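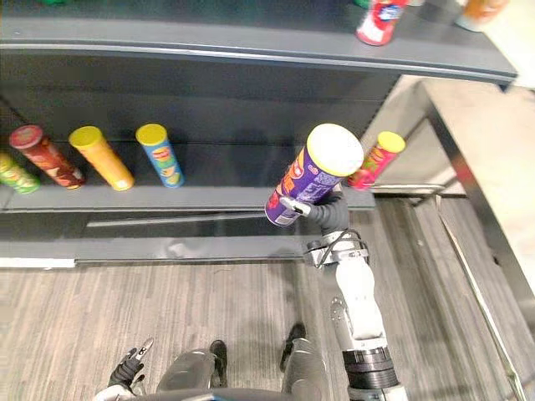

Snack cans on a gray shelf, several of them lying on their sides.

The painter would like it known that she did not mean to have a retrospective. "I meant to clear out the garage," she says. "A retrospective was cheaper than a skip."

Her show, Slow Weather, fills both rooms of the Clulero Gallery in Ukcombe until the end of September. It gathers 551 small paintings of the same estuary, all made from the same folding chair. She started in 2000, after leaving a job in insurance that she describes as "very good for the landscape, in that I stared out at it all day."

The paintings are postcard size and hung edge to edge in the order she made them. She wanted no gaps. The gallery wanted gaps. They settled on one gap, by the fire extinguisher.

"People ask which is my favorite and I point at the extinguisher," she says. "It's the only red in the place."

She works in gouache on offcuts from a framer in Tiswood, who used to give them away and now charges her. "He came to the opening and saw how many there were. I could watch him doing the sum."

The opening itself drew over 200 people, a fair crowd for a town where the other attraction that evening was a talk on drains. She gave a speech of two sentences and spent the rest of the night near the coats. A man from the sailing club told her that the tide was wrong in the third row. She went back to her notebooks the next morning and found he was right.

"I've left it up. He's visited twice since to check."

What comes next is less clear. The Thaler Print Studio has offered her a month on its big press, and she has said yes without knowing how to use one. She has also been asked to paint something other than the estuary.

"I did try a hill once," she says. "It just sat there."

Slow Weather is open from 10 a.m. until 4 p.m., and entry is free. Postcards are on sale at the desk, and they are slightly larger than the paintings.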